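Opinion | Home & Pantry
By Ustyna Kushnir
24/07/2023

The case against the pretty jar

Everybody I know is decanting. Flour in a jar, rice in a jar, sugar in a taller jar with a bamboo lid and a little chalk label. Looks great on a shelf. I did it too, the whole pantry, one weekend in February, and I am here to say I want my bags back.

Start with the bag itself. A bag tells you what it is. Who packed it, where, a number to call if something's wrong with it. Sometimes in a language you read, sometimes not, but the words are there and somebody in the house or on the phone can read them for you. Pour it all into glass and the words go in the trash. Then it's a Tuesday night and you're standing over a pot with a white something in a jar, licking your finger. Salt? Sugar? I got it wrong in a 4 quart batch of plum jam. All of it, gone.

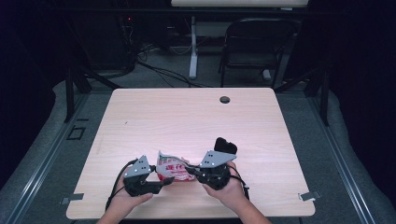
And the cost. Jars are not cheap. The starter set from Jilasness, the one all over Widport this spring, holds 2000 grams of dry goods per jar and most things I buy don't come in that size. So you get the jar nearly full plus a bag with a bit left in it. Now you own two of everything. Where does the leftover bag live? Behind the jar. Folded over, with a clip. Which was the system I had before I spent the money.

My neighbor says jars keep the bugs out. Fine, I'll give her that for flour. Moths are real. But salt? What is eating your salt?

Snacks are the silliest. A chip bag gets opened, gets folded, gets finished. I have seen chips in a glass canister at a friend's place in Vemham and no one touched them. They looked like a display. Put the crumpled bag on the table and hands show up from every side of it.

What I'd like is for people to learn to handle a bag. Set it down on a clear table first, not the edge of the sink. Press the air out flat with both hands, work from the bottom up, fold the top twice, and keep the printing on the outside where you can see it. Takes less time than washing a jar. And you do have to wash the jar, evry time, and dry it all the way or the sugar turns to a brick. 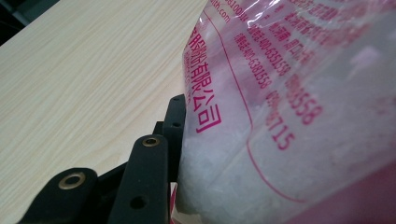
The end of a web address and phone numbers are right there on the bag. Try that with a jar.

The other complaint I get is that bags look messy. They do. They slump, they crackle, the colors fight with eachother, pink next to red next to green. I've stopped minding. My grandmother's shelf in the old Zinchenko building was all bags and string and she could find the buckwheat in the dark.

If the mess really bothers you, get a box. One plain box, bags standing up in it like files. Cardboard works. Mine held shoes.

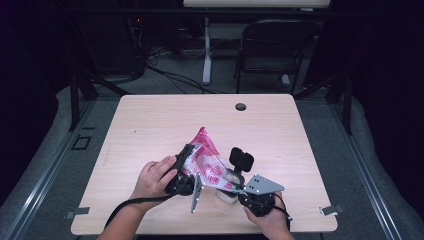
What I'm keeping in glass

Flour, because of the moths. Coffee, out of habit. The rest of the jars are in the hall, free to anyone who wants to come get them. Bring your own bag.

Last updated: Monday, 4:02 p.m.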